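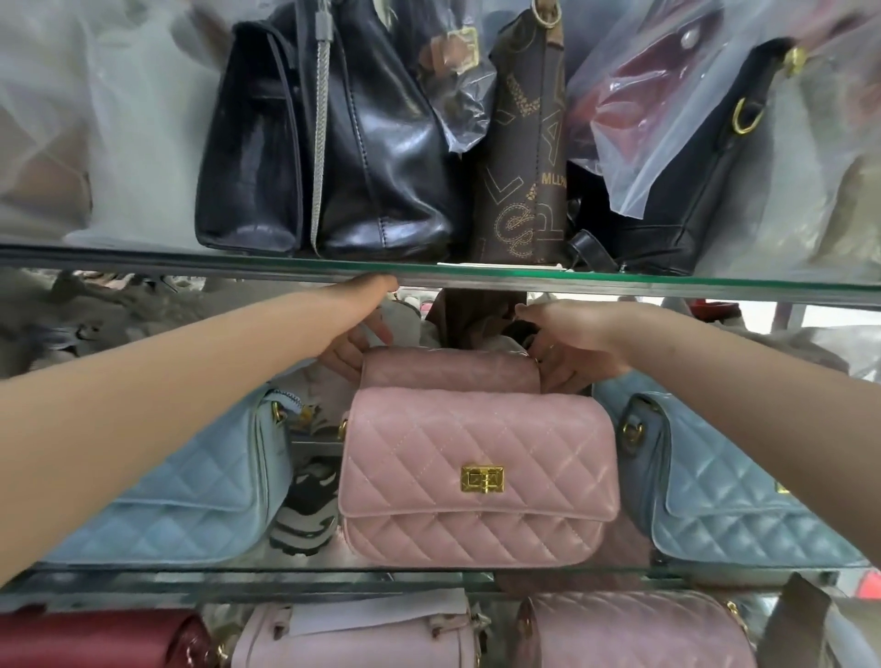 Lapointe, 23rd April

Section 4. Shelf work: setting up and running a handbag display

Glass-case work is one of our favorite jobs to set up on the Ralex, and one of the hardest! Soft bags, shiny clasps, clear shelves and plastic wrap all in one place. If you've come straight from Section 3 (boxes and bins), slow down a little. A box keeps its shape when you pick it up. A quilted flap bag may not.

What it can do so far: straighten a front row, bring a bag forward, put one back. In our February shop trial it finished 55 of 72 shelf moves with no help, and we were thrilled. It can't yet thread a strap or take off wrapping. A person still does those.

Before you start

1. Open the case fully and lock the doors back.
2. Set the arm speed to 33 on the Lirulis panel. Faster settings are fine for boxes, never for glass.
3. Fit the soft finger pads and wipe them with a dry cloth.
4. Teach the shelf edges by hand, one shelf at a time. Green-tinted edges like the upper one in this case are a good place to start. Touch both ends and the middle.

Note: Clear plastic is still the big headache. A wrapped bag can read as two objects or as none. Mark those bags "skip" on the panel and move them yourself.

Moving a bag from the back row

5. Pick the bag on the panel. When two pink quilted bags stand one behind the other, check that the box on the panel is drawn around the one you want. It likes to choose the front one.
6. Grip the rear bag by its top, with the second hand over a top corner. Two hands, always, for anything quilted.
7. Lift just enough to clear the bag in front, then pause.
8. Look at the neighbors. Gold strap rings and zip pulls love to catch, and light blue bags packed in on both sides leave very little room.
9. Press Go to bring it out, or Back to set it down again.

CAUTION: Never let the hands pull on a clasp, a tassel or a strap ring. If the panel shows the grip point on metal, press Stop and teach a new one.

CAUTION: Keep your own hands out of the case while the Go light is on.

If the job stops halfway

Code 2 means the hand felt more pull than it expected, usually a snagged strap. Free it by hand and start again from step 5. Odd items on the shelf (a sneaker between two bags, say) will also confuse the row finder. Take them out or mark them "skip".

Minttu Kettunen is collecting stop codes from shops, so please send yours in, even the boring ones. Veikko Laitinen looks after the grip settings and would love to hear which bags give you trouble. Strap threading is covered in Section 5, for manual work only.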